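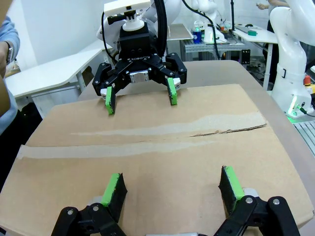

モルデール町議会は月曜日、屋外での送風式落ち葉清掃機の使用を制限する条例改正案を賛成多数で可決した。施行は11月。エンジン式の機種は午後6時から翌午前9時まで使用できず、鳥類の営巣地に指定された7区域では終日禁止となる。電動式は対象外。

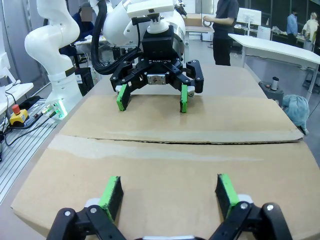
段ボールシートと白いロボットアーム

対象区域に接する住宅は1,332戸。初回の違反は書面による警告、2回目以降は過料とする。町環境課が昨季に受理した騒音に関する届け出は139件で、うち清掃機によるものの内訳は公表していない。
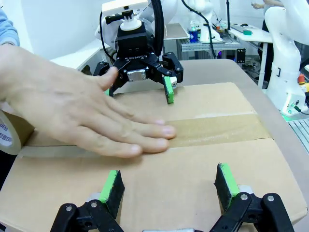
写真提供:レトゥム通信

改正案を提出したテレサ・アギアル議員は「区域の境界は既存の保護計画に合わせた」と説明した。反対したインドレク・ケーニンシュ議員は、住民の機器買い替えに対する補助が盛り込まれていない点を挙げ、「規制だけが先行している」と述べた。同議員が提出した1,441人分の反対署名は、参考資料として議事録に添付される。

公園管理を受託するフィティコ社の作業車両にも同じ時間制限が適用される。倒木処理など緊急時の作業は、事後の届け出を条件に認める。区域図は町役場の窓口で閲覧できる。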